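Prirard Hand Gripper Kit, Version 2
Designed by Wayne Fortin - built in our shared workshop and tested at home
Last updated 11/6/23

OK so this is the one people keep writing to me about! The Prirard is a hand-held gripper you build yourself, with two linkage fingers, a squeeze trigger and a camera mount up top. You hold it, you do a chore with it, and the camera records what the fingers were doing the whole time. Then you take that footage and try to teach a robot arm the same chore. I started on it in March because I wanted a cheap way to collect fabric handling clips without hauling an arm up the stairs, and it kind of took over my bench from there.

The first version worked fine on blocks and mugs. Cloth was another story. The fingertips were hard and smooth, and anything thin would slide right out the second I lifted (my poor pillowcases). So version 2 is mostly a new set of fingers. The bars are black, same as before, but I opened them up so you can see past them to whatever you're about to grab. The pads on the inside are dark blue and textured, and they lean in toward each other a bit, so the tips get to the cloth first.
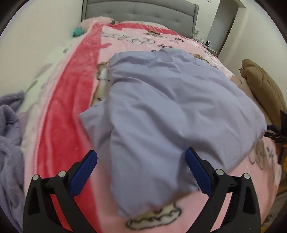
2 minute read

My favorite way to try out a new pair of fingers is folding on the bed. A big smooth piece of fabric dumped on top of a plush blanket is a rotten job for a gripper, and that's why I like it. Come in too low and you grab the blanket too. Come in too high and the pads close on air. I go in with the fingers open on both sides of the narrow end, drop the tips until the pads just touch, squeeze, and pull toward me nice and slow. If you've got a fold standing up a little, go for that first, it's way easier than a flat edge.

The pivots are plain silver pins, two per finger. Please don't glue them! I did on the prototype and then had to drill the whole thing apart when one bar cracked. A dab of light grease and they move great.

What you get in the kit

Black linkage bars for both fingers, plus one spare of each
Dark blue textured pads, one pair (extra pairs sold separately)
Pivot pins and clips
Trigger handle and pull cable
Camera bracket
A bag of screws, sorted by size, with a printed card

What you need to bring

A small camera with a wide lens. The bracket fits the Hondex I use, and there's a slotted plate for other ones.
A 2 mm hex key
Small pliers for the clips
A free evening, or two if you like to stop for snacks

Specs

Weight without camera: 600 grams
Widest opening at the pads: 97 mm
Handle: Simard style, left or right hand
Price: $57 for the finger set alone. The full kit price depends on the handle, so pick that first and the page will update.

A few notes from the workshop

Solange Kowalchuk built the second kit ever made and she's the reason the cable now runs on the outside of the handle. It used to run inside and it was miserable to thread. She also talked me into the slotted plate, and I'm so glad she did - half the orders since then have been from folks using some camera I've never heard of.

The pads do wear. Mine get shiny after a lot of towels, and then grip on slick stuff drops off fast. Wash them with dish soap before you order new ones, that brings back more than you'd think.

If you're putting the fingers on a real arm, you want the Levby adapter, listed under parts. It bolts on where the handle goes. The trigger cable comes off and a little servo takes over, and the fingers stay exactly the same, so your footage and your arm match up.

Kits ship once I've put together and squeezed every finger set myself, so give me a week or so. Questions about fit or cameras can go through the contact form, and please tell me which handle you have!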